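Learning > Features > Student Robotics

The club that takes computers apart very, very slowly

I'd been at Brevach for ten minutes when one of the students shushed me. Fair enough, too. I'd wandered in with a takeaway coffee, talking at full volume, and a dozen teenagers were staring at a screen with the kind of silence you usually only get at a penalty shootout.

Brevach is an after-school robotics club that meets above a bike shop in Varnura, and since July its senior group has been working on one job. They want their arm, which they've named Cù, to service an old server. Lift the processor, put it down, pick it up again, seat it, and do all of that without wrecking anything. You or I could manage it with our fingers and a bit of swearing. For a machine that can't feel a thing unless you teach it to, it's a fairly rotten assignment, and they chose it themselves!

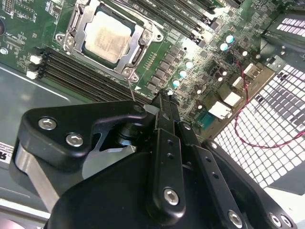
Cù at work over the server board, with a processor in the socket.

The students are split into two camps (friendly ones, mostly). The motion crew writes the paths the arm follows and argues about speed. The vision crew works out where the socket is from the camera's point of view, and argues about light. Old server boards are a nightmare of shiny bits, apparently, and a reflection at the wrong angle can send the software off looking for a corner that isn't there. I was told this by three people at once, all of whom had been caught out by it.

The server came in a load of retired office gear, and the kids have grown quite attached to it. They've got a logbook too, a proper paper one with coffee rings on the cover, where every attempt gets a line. There were 600 lines in it when I visited. Some of the comments are very technical and some just say "why". My favourite page has a run of 59 attempts from a single school holiday, in handwriting that gets steadily worse as you go down.

What I hadn't understood was how much of the work is waiting and looking. Someone nudges a number, the arm creeps along, everybody leans in, and then there's a long discussion about half a millimetre. I thought I'd be bored, and instead I let my coffee go cold. The trickiest stretch is the last little bit, with the chip in the gripper and the pins right there underneath. Those pins bend if you so much as look at them sideways, and a processor has to go in the right way round.

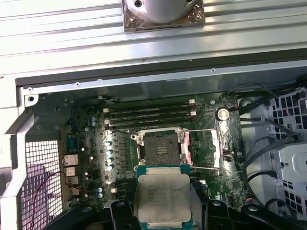

Drop it in at the slightest tilt and you've bought yourself an evening with a magnifier and a pair of tweezers, one of the Year 11s told me, and she'd already had two of those evenings and wasn't keen on a third. She reckoned the club had made her more patient with everything except her brother.

All of this is heading towards the Flatine Challenge, where 12 teams will each get a bench, a machine they haven't seen before and a fixed amount of time. The rules say no hands once the clock starts. That bothers the motion crew a lot more than it bothers the vision crew, who've been asking for strange hardware for weeks and practise on whatever they can scrounge.

I asked what happens to the server when the challenge is over. There was a bit of shuffling. One faction wants to get it running again and put the club's website on it, another wants it left open on the bench for next year's juniors — and a third, very small faction would like to hang it on the wall. They were still arguing when I went down the stairs at half past six, and somebody was already setting up another run.

Recent features
The school choir that records in a water tank
Learning to weld at fifteen
Our guide to starting a repair club
A season with the solar car kids

Contact us | Subscribe | © Learning Features. All rights reserved. | Back to top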